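Putting a PC together, the slow way

2024-06-13

So our club finally picked its project for the Farnberg student challenge, and it's the one I voted for: get a robot arm to rebuild a desktop computer, one part at a time. The rules give you 600 seconds per part, which sounds like forever until you've watched an arm think about a memory stick.

We started back in October with a pile of retired office PCs from a repair shop called Forkport (thank you, Forkport, we will return your screwdrivers). Most of the fall went into fixtures. I must have redrawn the holder plate 8 times, and the print shop at school now greets me with a sigh. The memory went in pretty reliably by winter break, so of course we got cocky and moved on to the processor.

The processor is a whole different animal. It's small, it's square, it only goes in one way around, and if you drop it crooked you can bend a pin and lose the board. You also need the little lever up before you even get close. We lower it in tiny steps and check the position at each one, and I hold my breath the entire time – every time!

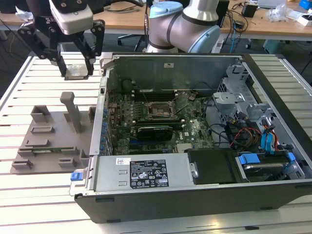
Marquez thinks we're being too careful. The advice from the other bench was to come down faster and let the fingers give a little at the end, seeing as their team spent weeks on tiny steps last year and ran out the clock in the finals anyway. I wrote that on the whiteboard with a big question mark next to it.

We'll probably try it on a dead board first. Our log is up to 221 attempts, and I've started sorting them by how far off we were when we let go – the misses lean toward one side, so I suspect the plate and not the arm. Redraw number nine, here I come.

The regional round is in Zuvovdale and I still have to book the van. If you've got a spare case fan or two, drop me a comment, we're short.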